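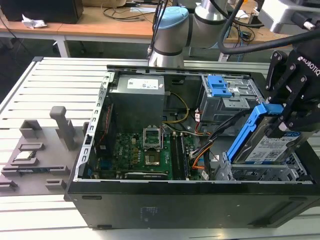
壊れたものを直して使う暮らしは、何から始めればいいのでしょうか。

まずは、捨てる前にひと晩だけ手元に置いてみてください。それから、どんな音がするか、どこが動かないかを紙に書いて、近くの修理屋か修理の集まりに持っていく。最初はそれで十分です。

印刷する｜メールで送る

修理工房Okusを訪ねたのは四月の午後三時すぎだった。入口の引き戸がずいぶん重い。力を入れて開けると、奥から「それ、左の下を蹴ると軽いですよ!」と声が飛んできた。直し屋の戸が直っていないのか、と思ったのが顔に出たらしく、店主は笑いながら「自分の家のことは後回しになるんです」と言った。

Okusは電気製品を中心に、傘、椅子、ぬいぐるみ、鍋の取っ手まで何でも受け付ける町の修理工房である。店主は家電量販店のサービス部門に長く勤め、その後この場所を借りて独立した。本人の希望で名前は出さない。「名前で覚えられるより、あのときトースターを直した人、で覚えてもらうほうがうれしいので」とのことだった。

話を聞きはじめてすぐ、予定していた質問の順番はあきらめた。とにかく話が面白くて、こちらがひとつ聞くと三つ返ってくる。以下、あちこちに飛んだ話を、なるべく飛んだまま書いておく。

最初に聞いたのは、どうして修理だったのかということ。

「子どものころ、家に足踏みミシンがありまして。祖母が油をさすんですよ、月に一度。私はそれを見るのが好きで好きで。油をさした直後の一踏み目だけ、音が違うんです。すーっと入る。あれを聞きたくて、ミシンのそばで宿題をしていました」

ミシンは今も店主の自宅にあり、雑巾を縫うのに使っているという。布を二枚重ねたときの縫い目がとてもきれいなのだと、わざわざ奥から雑巾を持ってきて見せてくれた。たしかにきれいだった。雑巾にしておくのがもったいない。

会社員時代の話になると、少し口が重くなる。といっても前の職場を悪く言うわけではまったくない。

「部品の供給が終わると、お客さんに『修理できません』と言う役なんです。仕方のないことだし、会社にも事情がある。でも目の前の掃除機は、ホースの根元が割れているだけなんですよね。そこだけ何とかすれば吸う。昼休みにそのことをずっと考えていました。弁当の味がしないくらい」

独立してから最初に直したのは、その割れたホースと同じ型の掃除機だった。持ち込んだのは近所の人で、もちろん偶然である。根元を数センチ切り詰め、内側から筒を入れて固定した。筒は水道用の部品を削ったものだという。

「吸ったときはもう、二人で拍手です。お客さんと私とで。掃除機に拍手したのはあれが初めてでした」

工房には受付帳がある。大学ノートを綴じ足していったもので、厚みは辞書ほど。受け付けた品物、症状、やったこと、かかった時間、それから持ち主がぽろっと言ったひとことが並んでいる。見せてもらった時点で通し番号は2,116番。そのうち661件は部品をひとつも替えずに直っている。

これには驚いた。三割ほどが、掃除やねじの締め直し、接点を磨くといった作業だけで持ち主のもとへ帰ったことになる。

「ほこりは本当に強いですよ。扇風機が回らない、というのを開けてみると、軸のところに髪の毛と綿ぼこりがフェルトみたいになって巻きついている。それをピンセットで取って、軸を拭いて、油を一滴。で、回る。お客さんはきょとんとしています。お代をいただくのが申し訳ないくらいですが、いただきます。生活がありますので」

料金の決め方も聞いた。見るだけなら200円。直った場合は手間に応じて相談、直らなかった場合は見た分の200円だけで帰ってもらう。

安すぎませんか、と聞くと、店主は首を振った。見てもらう値段が高いと、人は持ってくるのをやめてしまう。無料にすると、今度は遠慮して持ってこない。缶の飲み物くらいの額がちょうどいいのだそうだ。最初の年に何度か値段を変えてみて、ここに落ち着いた。

「遠慮する人って、本当に多いんです。こんな安物で恥ずかしいんですけど、とおっしゃる。私はあれを聞くとむずむずしてしまって。値札の額と、その人が毎朝使ってきた時間とは別の話でしょう。安い電気ケトルでも、赤ちゃんのミルクのお湯を毎日それで沸かしたと言われたら、こっちは背筋が伸びますよ」

パソコンの持ち込みも多い。とくに春先は、進学や異動で譲ったり譲られたりした古い機械がどっと集まるという。

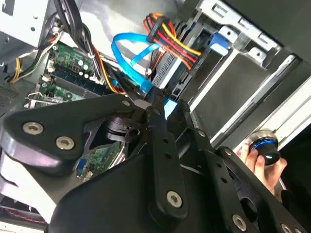 側面のパネルを外したデスクトップパソコンの内部

パソコンについては、店主の考えははっきりしている。まず中の写真やデータの話をする。機械の話はそのあとだ。

「立ち上がらなくなって困っている方の多くは、機械に困っているのでなくて、中に入っているものに困っておられるんです。お孫さんの運動会とか、亡くなった方の住所録とか。だから最初に『何が入っていますか』と聞きます。そこで黙ってしまう方もいる。お茶を出して待ちます」

データを無事に取り出せると、機械そのものはもういい、という人も出てくる。そういうときも店主はひと押しする。もう少し使いませんか、と。文章を書く、家計簿をつける、音楽を流す。それくらいなら十分にこなす機械がたくさんあるからだ。

「デスクトップはいいですよ、開けやすくて。側面が外れて、中が広くて、手が入る。初めての方に中を見せるなら、私はデスクトップからにしたいです。何がどこにあるのか、だいたい見てわかりますから。スマートフォンだとそうはいきません。あれはあれで、開けるのに成功したときの喜びが格別ですけれど」

自分で触ってみたいという人には、電源コードを抜くこと、外したねじを順番に並べること、外す前に写真を撮ることを必ず伝えている。電源ユニットそのものは開けさせない。ここだけは声が低くなった。

「電源の箱の中は、コードを抜いていても電気が残っていることがあるので、開けないでください。うちに来たお客さんにも、箱ごと替えましょうと言います。熱心な方ほど開けたがるんですよ。気持ちはわかります、ものすごくわかるんですが、だめです」

ねじの話ではずいぶん盛り上がった。店主は製氷皿を愛用している。外したねじを一段目から順に入れていき、戻すときは逆にたどる。卵のパックも試したそうだが、ふたが邪魔で、しかも軽いので袖に引っかかってひっくり返した。「一度やるともう、二度とやりません。床に這いつくばって一時間」。このとき探していた最後の一本は、翌週になってスリッパの中から出てきたという。

工房のもうひとつの柱が、月に一度の「直す会」である。会場は通りの向かいの喫茶店Wojcik。昼の営業が終わったあと、午後四時から店を開けてもらい、壊れたものを持ち寄って一緒に直す。工房の仕事と違って、手を動かすのは基本的に持ち主本人だ。

私も話を聞いた流れで、取っ手のぐらつく片手鍋を持って参加させてもらった。結果から言うと、直った。取っ手の付け根のねじを締めただけである。ドライバーを借りてから二分もかからなかった。それなのに帰り道、私は鍋を袋にしまわず、手に持って歩いた。見せびらかしたかったのだと思う。

Wojcikの会は、とにかくにぎやかだった。傘の骨を接いでいる人の隣で、セーターの穴をかがる人がいて、その人が傘の布のほつれも縫ってしまう。ラジオを直しに来た人が結局コーヒーミルの刃の掃除を手伝っている。常連のなかには75歳になってから裁縫を習いはじめた男性もいて、この人のボタンつけは実に丈夫だと評判だった。私のシャツのボタンも見つかってしまい、その場でつけ直された。たしかに、びくともしない。

「あの会は、教える人と教わる人がしょっちゅう入れ替わるのが好きなんです。私も繕いものはからきしで、毎回叱られています。玉結びが大きすぎるって」

会で直らなかったものはどうするのか。店主はちょっと間を置いてから、それも大事な時間なんですよ、と言った。

「直らないときは、どうして直らないかを全部話します。割れている場所、手に入らない部品、直せても危ないところ。そうすると、納得して手放せる。なかには部品だけ外して持って帰る方もいます。炊飯器のふたのつまみをずっと冷蔵庫に貼っている方がいますよ、裏に磁石をつけて」

部品の話を続けよう。Okusの壁一面は引き出しになっていて、これがもう、いくら見ていても飽きない。ゴム足、つまみ、ばね、電池の接点、電源コード、名前のわからない爪。どの引き出しにも手書きの札がついている。なかに一段だけ「Plosach」と書かれた引き出しがあった。

Plosachは店主が惚れ込んでいる小型ラジオである。もう作られていない。裏ぶたがねじ二本で外れ、内側に簡単な配線図の紙が貼ってある。その紙を見たとき、店主は会社帰りの電車のなかで一人で興奮したそうだ。

「開ける人がいることを、作った人が最初から考えているんです。いつか誰かがここを開けて困るだろうから、図を貼っておこうと。会ったこともない人から手紙をもらったみたいでしょう! 今もあの紙を見ると元気が出ます。音は、まあ、普通です」

引き出しの中身は動かなくなったPlosachから外した部品で、これで何台も生き返った。古道具の市で見かければ必ず買う。ただし動いているものは買わない。動いているのなら誰かが聴けばいいから、という理屈で、そこは徹底している。

では、新しい製品は嫌いなのか。これも聞いておきたかった。

「大好きですよ。量販店に行くと半日帰ってきません。新しい洗濯機の静かなことといったら、本当にすごい。ただ、買う前に裏を見るんです。ねじが見えるかどうか。フィルターが自分で外せるか。説明書に消耗品の型番が載っているか。店員さんには変な客だと思われているでしょうね、展示品の裏ばかりのぞいて」

この「裏を見る」は、今日からまねできる。私もさっそく卓上ライトを買いに行ったときにやってみた。底にねじが四本見えるものと、ひとつも見えないものがあって、値段はほとんど変わらない。前の自分なら色で決めていた。結局ねじの見えるほうを買い、たいへん気に入っている。
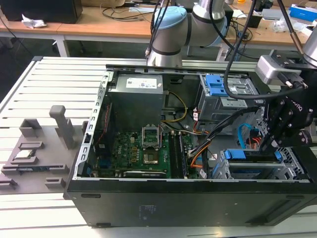 マザーボード中央のCPUソケットと、その脇に並ぶメモリスロット

最近の依頼で心に残っているものを聞くと、店主は受付帳をしばらくめくり、「これかな」と指で押さえた。オルゴールつきの目覚まし時計だった。時計は動くのに、曲が途中で止まる。

「開けてみたら、櫛の歯が一本欠けていました。そこの音だけ鳴らない。止まる原因は別で、ぜんまいの汚れでしたから、そちらは掃除で直りました。でも欠けた歯はどうにもならない。お客さんに説明したら、『そこは昔から鳴らないんです、私はこの曲を、音がひとつ抜けた形で覚えています』とおっしゃったんです。もし私が気をきかせて櫛を丸ごと替えていたら、その方の曲ではなくなっていたわけで。あれは冷や汗が出ました」

それ以来、受付のときに「直さないでほしいところはありますか」と聞くようになった。これが案外、答えが返ってくる。引き出しの傷はそのままに。ぬいぐるみの耳の薄くなったところは触らないで。スピーカーのがさつく音は残してほしい、という注文もあった。最後のものはさすがに悩んだそうだが、電源のスイッチだけを直して、がさつきには手をつけずに返した。

話の途中、電話が二本入った。どちらも扇風機の相談で、季節が動きはじめているのだとわかる。店主は受話器を肩にはさんだまま、もう片方の手で油さしを探していた。

Okusでは、この先、隣町のClomauにも出張所を出す計画がある。Clomauは古い商店街で、シャッターの下りた文具店を月に何日か借りられることになった。ガラスのショーケースが残っていて、そこに直した品物と、直す前の症状を書いた札を並べたいと店主は言う。

「もとが文具店ですから、万年筆も受けたいと思っているんです。私は素人なので、いま猛勉強中で。指がずっと青いんですよ、ほら」

見せてもらった指先は本当に青かった。石けんではなかなか落ちない。家の人には不評だそうだが、本人はどこか得意げである。万年筆はペン先を水に浸けておくだけで息を吹き返すことがあるらしく、その説明のときの身ぶりの大きいこと。コップの水にインクがゆらゆらほどけていく様子を、両手を使って再現してくれた。

Clomauでは、子ども向けの時間も設けるつもりだという。学校が終わる午後三時半から、壊れた目覚まし時計や玩具を好きに分解していい。元に戻せなくてもかまわない。

「戻せなくていい、というのがいいでしょう。私も子どものころ、父の髭剃りを開けて戻せなくて、ずいぶん怒られました。でも中に小さいモーターがあったことは今も覚えています。あの小ささ。あんなものが毎朝、父の顔の横で回っていたのかと思って」

道具は何を揃えればいいか、という読者からいちばん来そうな質問もしておいた。店主の答えは簡単で、プラスのドライバーを大小二本、ピンセット、柔らかい歯ブラシ、明るい手元灯。高いものを買うのなら、まずドライバーにお金をかけてほしいとのこと。先の合わないドライバーでねじの頭をなめてしまい、泣く泣く持ち込む人がとても多い。

「押す力が七で、回す力が三。昔からそう言います。みなさん回すことばかり考えてしまうんですが、ぐっと押すんです。押してから、ゆっくり。動いた瞬間に手に来る感じがあって、あれがいいんですよねえ」

歯ブラシは家族のお古で構わない。ただ、毛先が開ききったものは隙間に入らないので、少し早めに引退させてもらうといいそうだ。わが家の歯ブラシも一本、先月めでたく引退して、いまはキーボードの掃除係をしている。

帰りぎわ、あの重い引き戸をもう一度開けることになった。教わったとおり左の下を軽く蹴ると、するっと滑る。気持ちがいい。これはこれで直さないほうがいいのではと言うと、店主は真顔で「いえ、戸車はもう買ってあるんです」と、引き出しをひとつ開けてみせた。袋に入ったままの戸車が二つ。買ったのは去年だそうである。

直す会は毎月、喫茶店Wojcikで午後四時から。持ち物は壊れたものをひとつ。電子レンジとブラウン管のテレビは、安全のため会では開けられないので工房に相談してほしいとのこと。飲み物は一杯注文すること。店主のおすすめは、ミルの掃除をした直後のコーヒー。

印刷する｜メールで送る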